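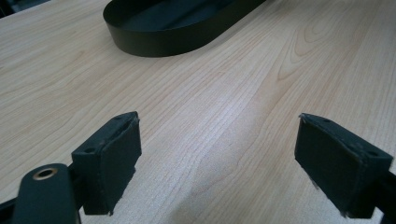

The warning label on my new pressure washer runs to 83 statements. I know this because they are numbered. Number one tells me to read all the other ones before touching the machine, and number 83 tells me to keep the sheet for future reference, presumably for the long winter evenings.

Somewhere in the middle, between a note on loose jewelry and a note on not washing the dog, is the only sentence that matters. It says that the jet can push water through your skin, that the hole may look like a pinprick, and that you should go to a surgeon anyway. I have met people who own one of these things and have never heard of this. They all knew about the jewelry.

I spent eleven years writing such sheets, first for Bae and later for Muvis, so some of the blame is mine. The way it works is simple. A thing goes wrong once, to one person, and a line is added. No line is ever taken out, as whoever took it out would have to sign for it. At Muvis we had a document for a bench grinder that had grown to 3000 words in four languages, and it still told people to wear cotton gloves, which is a fine way to feed your hand to a bench grinder. It had been in there since before any of us were hired. I asked to have it removed. I was invited to add a line saying that in some cases gloves should not be worn.

My old colleague Si-eun Ji used to run what she called the kitchen test. She would hand someone the sheet, let them read it over a cup of coffee, take it back and ask what could hurt them. Most of them said "electricity," and a few, to be polite, said "water." 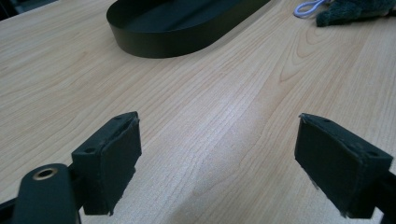
Page 14

The usual defense is that a graded system fixes all this. Danger, Warning, Caution, each with its own color, so the reader can tell death from a bruise. I like the idea very much. I would like it more if the Reletti hedge trimmer in my garage did not carry six orange Warnings, one of which concerns the box it came in. A scale only works if somebody is willing to use the bottom of it.

Tõnu Paju, who ran the repair counter at Brillholm when I lived out that way, had his own method. He took a paint marker and wrote one thing on every machine before it went back over the counter. On the chainsaws it was TIP KICKS. On the washers it was NOT AT SKIN. The company's lawyers wrote to him in July, asking him to stop, and he pinned the letter up beside the markers and went on.

I don't say we should hand the whole business over to a man with a paint marker – his spelling was uneven, and he wrote something on my lawn mower that I still can't make out. But I would let every maker have one sentence, in large type, on the machine itself, and make them argue about which one it is. The other 82 can go on the sheet.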